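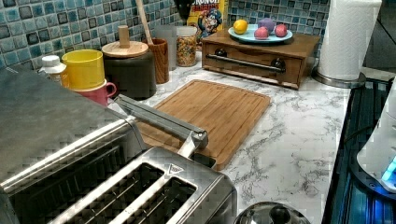
Choosing a desk chair fabric, the slow way

I have been working at the same squeaky chair since we moved into this house, and in August I finally gave in and ordered a new one. I went with the Castura, a plain mid-back office chair with arms that go up and down, and I thought the hard part was over. Then the dealer, a small outfit called Rahimi Office Interiors, sent me the fabric list. There were 23 choices in the lowest price group alone! I had pictured gray or blue.

So I asked for swatches, and I'm so glad I did. The one I'd fallen for on my screen was a soft green called Edier, and in my office (north window, old yellow lamp) it came out closer to pea soup. I moved it from the seat of the old chair to the windowsill to the bookcase and back again, and it was pea soup everywhere. Meanwhile a brown I had only asked for to be polite turned out to be lovely - a nubby weave with a little rust thread running through it.

The swatches are tiny, by the way, just 2 inches across, and it's hard to imagine a whole chair from that. If you're torn, ask for the larger memo sample. I had to leave a deposit of 17 dollars for mine, which comes back once you return it, and it was worth every penny to drape it over the seat and live with it until Wednesday.

One more thing I didn't know to ask: the frame color is a separate choice, and on my order form it was already filled in as black. I wanted the lighter one, Dravetti, so I called and had it changed before they sent the order through. The chair came to 301 dollars with the better casters for wood floors, and I'm keeping the old one in the garage for now, squeak and all, in case my back has other opinions about the new one.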